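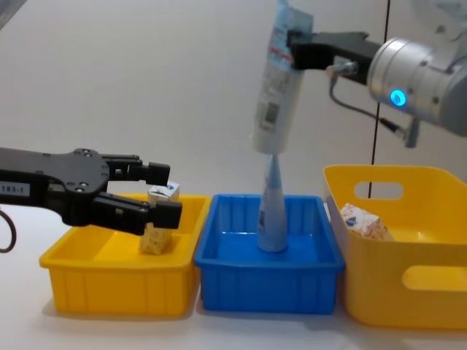
Lellholm, December

WHY DO WE SNEEZE?

Ah... ah... CHOO! Everybody does it. Babies, grandmas, dogs, even elephants. But what is a sneeze for?

Start with your nose. Inside it's lined with tiny hairs and sticky stuff called mucus (yes, snot). Their job is to catch dust, pollen and germs before they get down to your lungs. Most of the time it works fine and you never notice.

Sometimes something tickles, though. Pepper. Cat fur. A bit of fluff. Nerves in your nose send a message to your brain, super quick. Brain says: get it out!
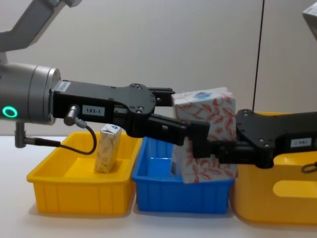
A tissue box over a blue bin. Tissues catch the spray.

Then a lot happens at once. You take a big breath in. Your chest muscles squeeze tight. Your eyes shut, usually all by themselves. And whoosh, out comes the air, carrying little drops of spit and mucus with it. Some drops are so small you cant see them.

Do you sneeze when you have a cold? That's your body clearing out your nose. The drops can have germs in them, so other people might catch it. Not very nice for them!
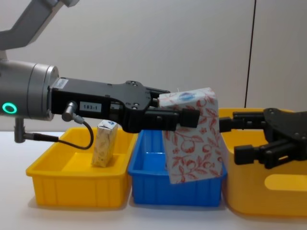
Gray, silver and black, with a green ring light.

So what should you do? Use a tissue, then put it in the trash. No tissue? Sneeze into your elbow, not your hands. Hands touch door knobs, pencils, sandwiches, everything.

Wash your hands after, with soap. Sing Happy Birthday twice, thats long enough. 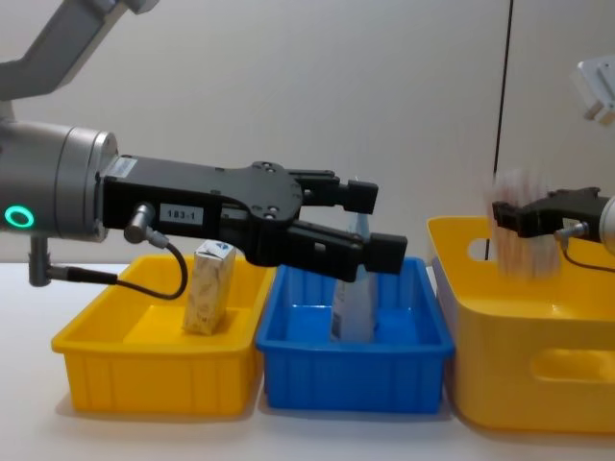

Some people sneeze when they walk out into bright sunshine. It runs in families, so ask your mom or dad if they do it too. Scientists are still working out exactly why.

One more. Can you sneeze while your fast asleep? Hardly ever. Most of the time the nerves that make you sneeze are resting too. If something tickles enough, you wake up first. Then choo!

New words
Mucus: sticky stuff in your nose
Pollen: powder from plants
Nerves: they carry messages to your brain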